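Wastimora Red Paper Gift Bags – Plain and New Year

We have been selling wrapping paper and ribbon at Grivport for a good long while now, and if there is one thing our customers come back for (often the day before the party!) it's a nice sturdy paper bag with handles. Wastimora makes the ones we reach for ourselves, and the reds are always the first to run low. Pop in some tissue, tie on a tag, and you are pretty much ready to go out the door.

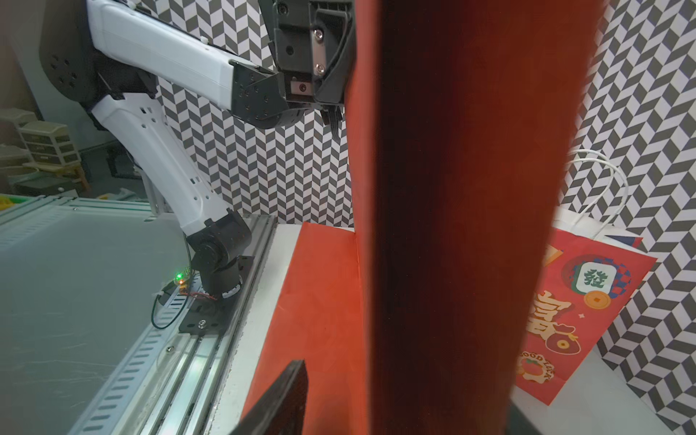

Red gift bag with twisted paper handle

The plain bag is the one to choose if you give presents all year round. It's a matte red with a tan kraft-paper interior and twisted handles in the same tan, and it has a flat base, so you can stand it up on the table while you fill it. With no printing on it at all, it suits a birthday in June just as well as a holiday dinner, and children love to cover it in stickers – ask us how we know.

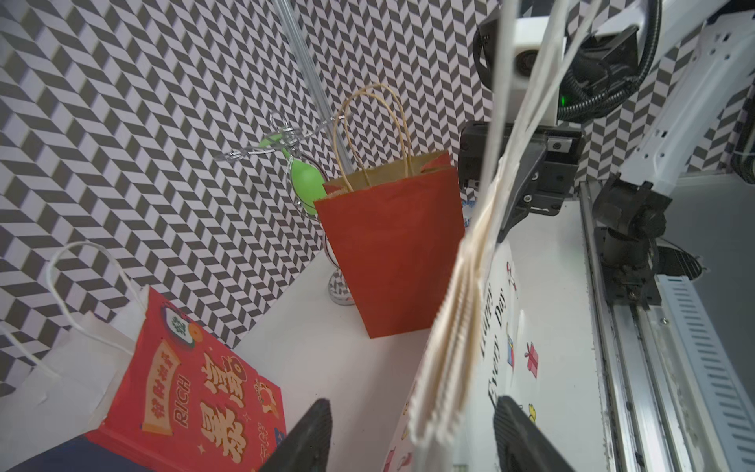

Seidu Ametepe wrote to us that he saves his from one year to the next, folded flat in a kitchen drawer, and that his last one has been back and forth between the same two houses 4 times. He would like us to carry a smaller size as well. We are looking into it, Seidu!

If you are shopping for Chinese New Year, have a look at the printed bag too. It has big, cheerful yellow characters, little illustrations and white twisted handles, and it needs very little dressing up. Slip a greeting card in beside the gift, or lay one on top of the tissue where it will be found first.
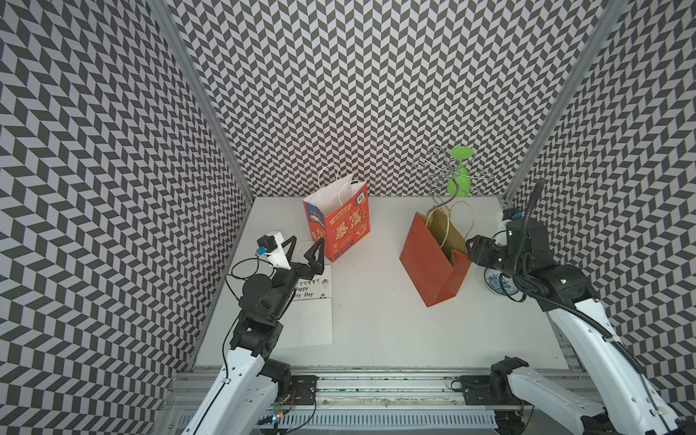 Ordering and packs

Both styles come in packs of 2, or in cartons of 100 for shops and bigger gatherings. You are welcome to mix plain and printed in a carton – just leave a note at checkout and Elba Painemal will sort it out for you. Bags are shipped flat.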